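Last updated September 17, 2022.

# sarkerberg-laundry-budget

Planning sheets and notes for fitting out the laundry bay at Sarkerberg. The repo covers what we have to buy, what we already own, and the order the money gets spent in. Code for the arms lives elsewhere.

## What's in here

- `bay.csv`: one row per item, with supplier, quoted price, lead time and status
- `spares.csv`: finger sets, cables, connectors and anything else we expect to wear out
- `quotes/`: supplier quotes as received, PDF only
- `notes/`: meeting notes, oldest first

Prices are before tax. Freight has its own column, as two suppliers quote it separately and one folds it in.

## Scope

The task is household laundry: take clothes out of a front loader, put them in a basket, and do the same in reverse. Everything in `bay.csv` is there to support that task with a two-armed robot working at floor level. Folding is out of scope for this budget and shouldn't be added to the sheet.

We looked at building a mock-up with a drum and a plywood face. It would have saved money up front, but the door seal is where most of the trouble is, and a mock-up wouldn't have one. We decided on ordinary appliances bought retail. 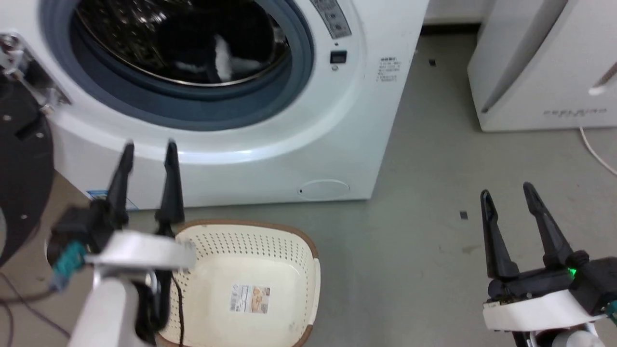 Baskets are cheap, so the sheet allows for a mix of shapes and rim heights. Please don't swap them for a single model to get a bulk price. Garments come out of the same line and are bought second-hand.

## Arms and grippers

Tronomen and Levus both quoted on the grippers. Levus was cheaper per unit, but the lead time was 56 days and the fingers weren't sold on their own. Tronomen sells fingers as a separate part, and that settled it. Both quotes are in `quotes/` if you want to check the working.

Cabling is through Lưu. Keep the accent in the supplier column, as the import script matches on the exact name. Files must be saved as UTF-8.

## Payment schedule

| Stage | Share of budget | Trigger |
|---|---|---|
| 1 | 70% | purchase orders signed |
| 2 | 30% | bay accepted |

Stage 2 has to be invoiced before the end of December or it rolls into next year's budget. Spares come out of stage 2.

## Status values

- `quoted`: price in hand, nothing committed
- `ordered`: purchase order sent
- `here`: on site and checked against the packing slip
- `dropped`: no longer wanted; leave the row in and say why in the comment column

## Known gaps

- No price yet for a second floor drain. The plumber wants to see the slab first.
- Electrical work is an estimate. The dryer circuit is included but the labour isn't.
- Appliance warranties are for home use. We've assumed no warranty cover at all and budgeted for repairs.
- `spares.csv` has more than 30 rows with no lead time filled in.

## Making changes

Edit the CSV and open a pull request. Put the old price in the commit message if you change one. Don't rename columns without updating `import.py`.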